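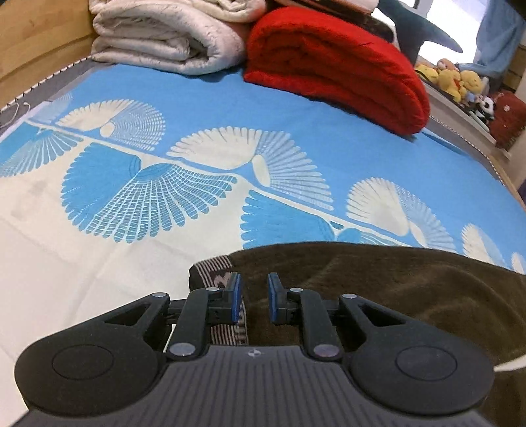 **Slide 1 - title**

Hi everybody, thanks for coming, and thanks to Lai-ching for putting me right after lunch (I have a granola bar if anyone's fading). I'm going to talk about teaching a robot to do bedding, by hand, in real bedrooms, with people who do not care about robots at all.

- say who I am, say Trevwood, move on quickly
- clicker sticks, press it twice

**Slide 2 - what we wanted**

The plan at Trevwood was small. Fold a blanket. Pull one up toward the pillows. Move one off the bed and onto a chair. We'd done towels on a table for most of last year and we were getting smug about it, because the towels were all the same size and the table was flat and gray and bolted down.

A bed is a different animal. It's soft, so when you push down on it, it goes down with you. Sheets have wrinkles, and they have patterns, and a big pattern with lots of lines in it looks a whole lot like an edge if you're a model that has only ever seen a gray table. And there's other stuff on beds! Quilts, stuffed animals, clothes somebody meant to put away.

So we wanted demonstrations from actual homes, and that meant deciding how to get them.

**Slide 3 - two ways to show it**

Ask the room first: who here has driven an arm by remote control? Keep your hand up if you enjoyed it.

(wait for the laugh, if there is one)

Okay. We started with remote control. Arm on a stand next to the bed, operator with a pair of controllers, the usual. I like teleop, I want to say that up front, and the thing I like is that whatever the operator manages to do, the arm can do, by definition. You never end up with a demo your hardware can't reach.

But for blankets it was slow. Painfully slow. Mojtaba Shokri is the best driver we have, and I watched him spend most of a morning trying to get one corner of a fleece off a mattress. You can't feel anything through the sticks. You close the fingers, you lift, and you find out whether you've got the blanket, or the blanket and the sheet, or nothing.

Then there's the stairs. Our stand does not like stairs. I have a scar. I'll skip the scar.

The other way is the hand-held gripper. Same fingers as the robot, same soft pads, but you hold it yourself and there's a camera looking out over the fingers. You walk up to the bed and do the job with your own arm. It fits in a backpack.

- pass the spare gripper around here, START ON THE LEFT SIDE so it comes back to me
- ask people not to open the housing, please

**Slide 4 - what the hand-held gets you**

When you're holding the thing, you feel the cloth. You feel the pads catch, you feel it drag when the blanket is snagged on something, and you adjust without thinking about it. Those little adjustments are what we were missing from the remote control data. Mojtaba's demos are very tidy, but they're tidy in a way where he stops and looks before every grab. The model learned that too. It would hover over the blanket like it was reading a menu.

The hand-held demos don't hover so much. They come in low, the fingers straddle a fold, close, and go.

**Slide 5 - where to grab**

This is the slide I'd like you to remember, so if you're going to check your email, do it on the next one.

Where you grab matters more than how you move afterward. We didn't know this going in. Our first instruction sheet had a full page on arm motion and one line on grasping, and the line was "pick up the blanket."

People grab blankets in all kinds of ways. With your own hand you can pinch the flat middle of a fleece and pull up a little tent. With two stiff fingers, that's a bad bet. Sometimes it works, and then the tent slides out halfway through the lift, and now you've got a failed demo that looked great for the first half.

What works is an edge. A hem, a border, a place where the end is folded over on itself and stands up a little off the sheet. Put one finger on either side and close. If the underside is a different color or has a design on it, even better, since the model has something to look at besides a big blob of dark fleece.

So the instruction sheet now says:

- Find a folded edge or a border before you move in.
- No edge showing? Flip one over with your free hand, step back, and start the recording after that.
- Fingers on both sides of the fold, pads facing each other.
- Close, wait one breath, then lift.

The one breath thing came from Farah Pattinasarany and I made fun of it, and then I looked at the recordings with and without it and stopped making fun of it. Sorry, Farah.

**Slide 6 - the homes**

Lai-ching found us the homes. We went to 7 of them in the first round, starting in March, and the rule was that we don't clean up. We ask for the bed however it is. People hate this rule! They want to straighten up for company. Jeptoo Swai does the visits for us now and she has gotten very good at standing in a doorway and chatting until the urge passes.

The reason for the rule is that the clutter is useful. If there's a pile of folded blankets at the head of the bed, the model needs to learn that the pile stays put and the loose one is the job. If there are stuffed toys, leave them. If the curtains are open and there's daylight pouring in at the top of the picture, leave those too, because one day the robot is going to be in a room with a window.

(Somebody always asks about privacy here. Answer: family photos, mail, screens and faces get covered or turned around before we record, the household sees every clip, and they can pull any of it. Two clips got pulled. Fine with us.)

**Slide 7 - numbers**

One number slide, I promise.

638 demonstrations kept, from the first round. Three tasks. Two ways of collecting, and I'm not going to show a bar chart comparing them, because the remote control set was recorded mostly at the lab and the hand-held set mostly in homes, so you'd be comparing beds as much as methods. Rostam Ranjbar wants me to say that more loudly. I'm saying it, Rostam.

What I will say is that we got tired in different ways. After a morning of teleop my eyes hurt. After a morning with the hand-held my wrist hurts. Plan your breaks for the right body part.

**Slide 8 - what went wrong**

Lots of things, and I'd rather tell you than have you repeat them.

*Reaching too far.* Your arm is longer and bendier than our robot's. People leaned across the whole mattress to get a corner on the far side, a beautiful demo, and the robot couldn't get anywhere near it. Now we work from the near side of the bed only, and we check the path against the arm's reach before the next take. Rostam wrote the checker, it's called Nepia, and it beeps at you. I turned the beep down.

*Going too fast.* It feels silly to fold a blanket slowly. Everyone speeds up after the first few takes. The tracking gets smeary and then we throw the take out.

*Helping.* This is the big one. You have a free hand, and your free hand wants to help. You'll see it sneak into the video and hold the sheet flat. Jeptoo has people put that hand in a pocket. No pockets, hold a mug.

*Grabbing the sheet too.* A soft mattress lets the fingers sink in, and then you close on both layers. Come in flatter. If the sheet lifts with the blanket, stop, let go, mark the take and do it over. Please don't save it by wiggling. The model will learn the wiggle, ask me how I know.

- play the wiggle clip (no sound)
- if the clip won't play, DO NOT act it out again

**Slide 9 - mixing the two**

So do we still use remote control? Yes. We collect wide with the hand-held, train on that, and then put the real arm next to a real bed and have Mojtaba watch. When it gets stuck, he takes over with the controllers, gets it out of trouble, and hands it back. Those short rescues go into the next round of training.

It's a nice split. The hand-held demos show the job going well, in lots of rooms, and the rescues show the arm how to get out of the messes it makes for itself. Mojtaba likes it better too. He says a short rescue beats a whole blanket any day.

**Slide 10 - next**

We're starting a second round with Rasham, who have a training apartment where they teach home aides. After that, fitted sheets, which I'm dreading. If you've got a trick for fitted sheets with two fingers, I'm at the Plerano table until 3, come find me.

- thank Lai-ching, Farah, Jeptoo, Mojtaba, Rostam
- get the gripper back!!
- questions. If it's the glove question, hand it to Farah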